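**FOR RELEASE: 4 May 2018**

# Viklow puts out its good practice guide for hand-held gripper work in people's homes

Bendirthorpe. Hi, I'm Cameron Purves, and I look after working practice at Viklow. We've finally got our guide out the door! It's free, it runs to 40 pages, and you can have a copy today by writing to the Bendirthorpe office.

The guide covers one kind of job only: a person in an ordinary home, picking things up and putting them down with hand-held grippers so that a robot can later learn from the recordings. Factories have had rules for their machines for ages. Bedrooms haven't, and our teams were each making up their own (I found three different answers to "can I open a drawer?" in one afternoon, which is when I started writing).

So what's in it? The first part is about permission. Everybody who lives in the home signs, including the teenager who says he doesn't care. They get a plain sheet telling them which rooms will be recorded, and they can pull a room out at any time, even after we've packed up. We delete that room's recordings within 6 days and write to say we've done it.

The second part is about the stuff itself. Family belongings stay where the family keeps them unless they've told us otherwise, and anything we do move goes on a list with its place noted. Screens are switched off or agreed with the household first. Letters, medicine and school papers go out of view before the first recording starts.

Then there's handling, my favorite chapter, and the longest. Soft things are hard! A plastic bag with something squashy inside changes shape every time you touch it, and people tend to squeeze more than they need to. We ask operators to close slowly and stop when the bag holds, to keep both pads on the same part of it, and to set it down before opening the fingers. 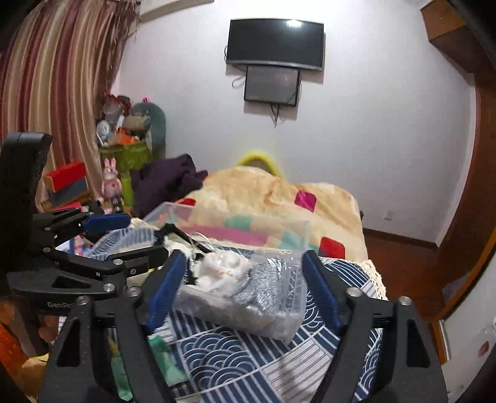

*A clear bag of cotton balls and crumpled fabric held between the gripper's blue pads, with a bed and stuffed toys beyond.*

My colleague Sakda Khunthong trained the operators and tested the draft on them, and he was not gentle with me. "Cameron's first version had a page and a half on how to hold the handle," he says. "People read two lines of it. I made him cut it to two lines." He was right, and it still stings a bit.

Sakda also wrote the section on checks between takes: wipe the pads, look over the screws, make sure the fingers open and close all the way. If a pad is lifting at a corner, the tool goes back in its case and gets a tag. An operator can call a stop for any reason and doesn't have to explain it to the client, and I'd love to see other companies copy that one word for word.

We tried the whole thing out with our partners at Ludier and Nkuna before printing. Between us we logged 2,000 takes under the draft rules, and operators sent back 900 comments. I read every single one (some of them twice, with coffee). The part on pets grew a lot after that.

A quick word on what the guide isn't. It's not a certificate, and following it doesn't replace whatever the law says where you are. It's our own house rules, written down so others can use them, argue with them and send us better ones. We'll be collecting suggestions through the rest of May and putting changes in the next version, with credit if you want it.

**For copies, comments or a chat:** Cameron Purves, Viklow, Bendirthorpe. For questions on operator training, please ask for Sakda Khunthong.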